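How to Sort a Catch-All Bin of Small Household Odds and Ends

Every house has a bin where small things land: toy blocks, hair things, plastic parts from who knows what. Sorting one takes less than an evening if you work in small batches.

You need two bins of the same type, side by side, and a damp cloth. Metal ones are heavier than plastic but they wipe clean, and scratches do no harm. I use the open ones from Festesell.

1. Empty the full bin onto an old sheet. Shake out crumbs and scraps of paper.

2. Put a handful of items back in the front bin. Keep the batch small enough that nothing is stacked and you can see the floor between the pieces.

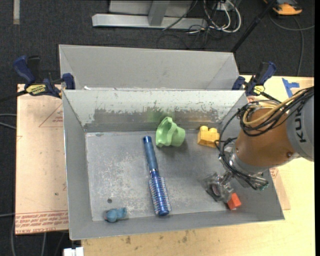
A small batch in the front bin: round hairbrush, blocks and other plastic odds and ends.

3. Take out building blocks first. They are easy to spot and all go to one place.

4. Brushes and combs come next. Pull the hair out, wash the bristles in warm soapy water and dry them head down.

5. Leave any part you can't identify until last. Bag it, write the month on the bag, and throw it out if it hasn't been claimed by November.

6. Move what you are keeping to the back bin, wipe the front one and start the next batch.

My last bin held almost 174 pieces and took 2 hours.

Related
Labeling Shelves in a Small Closet
Washing Plastic Toys by Hand
What to Keep in a Hall Drawer

Iltemer Home Notes, Hilovville | Contact | Back to top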